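1/ Spent the weekend learning why our water bill doubled. Writing it down in one place for anyone else on the Sotudberg side of town who got the same letter. Long thread.

2/ The bill for the quarter was $142 over normal. No new people in the house, no pool, no lawn to speak of. I assumed a misread meter and called the water office. They reread it. The number was right.

3/ First thing to do is the meter test. Turn off every tap and appliance, write down the reading, leave it alone for two hours, read it again. Ours moved. So water was going somewhere.

4/ Second thing is to close the main valve inside the house and repeat. If the meter still moves, the leak is between the street and the house. If it stops, the leak is indoors. Ours stopped, which was the cheaper answer.

5/ A note on that main valve. Ours had not been turned in years and did not want to move. Do not put a long wrench on it. I worked it back and forth a little at a time for ten minutes and it freed up. A neighbor on Parsons Street forced his and ended up with a plumber on a Sunday.

6/ Toilets are the usual cause. Put food coloring in the tank, wait half an hour, do not flush. Color in the bowl means the flapper leaks. Upstairs was clean. Downstairs was blue.

7/ New flapper was $11 at the hardware store. Ten minutes to swap. Take the old one with you, the sizes look alike on the shelf and are not.

8/ That fixed most of it but not all. I ran the meter test again and it still crept, very slowly. Small red dial barely turning.

9/ The rest was a shutoff under the laundry sink, weeping around the stem. No puddle, because it ran down the back of the pipe and into a gap in the floor. I found it by wrapping dry toilet paper around each valve in the house and checking an hour later. Best trick of the weekend.

10/ If the stem is weeping, try the packing nut before replacing anything. Hold the valve body with one wrench, turn the nut an eighth of a turn clockwise with another. Check. Repeat once if needed. If the handle gets hard to turn you went too far.

11/ Mine was an old Dristine valve and the nut did nothing, so I replaced the whole thing with a quarter-turn. More money, but you can see at a glance if it is open or closed – handle along the pipe is open, handle across is closed.

12/ While you are down there, label everything. Masking tape and a marker is enough. I found two valves in our basement that I still can't match to anything.

13/ Then exercise them. Every valve in the house, closed and opened again, twice a year. I do not know anyone who does this. I am putting it on the calendar for December so I have at least one go at it before the pipes get cold. Pipework with valves on it:

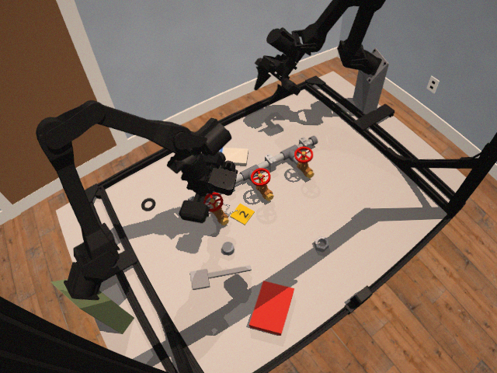 14/ Getting money back. Our water office has a leak adjustment form. You need the repair receipt and two meter readings taken after the fix, at least a week apart. They only adjust one bill a year, so don't send it in until you are sure the leak is really gone.

15/ My first reading after the fix was 1,747. The second is due next Monday. I take a photo of the dial with my phone each time, in case anyone wants to argue.

16/ Somebody asked about those leak sensors that text you. I looked at the Ronadance one, $62 for a pair. It would not have helped here. It needs water to touch it, and mine was going straight down through the floor. Might still get one for the water heater.

17/ Also asked: is it worth calling a plumber for this. If the meter moves with the main valve closed, yes, call. If the valve you need to change is soldered on and you have never done it, also yes. A flapper, no.

18/ Total so far is one flapper, one valve, a roll of tape and most of a weekend. Will add the second reading and what the office says about the form when I have it.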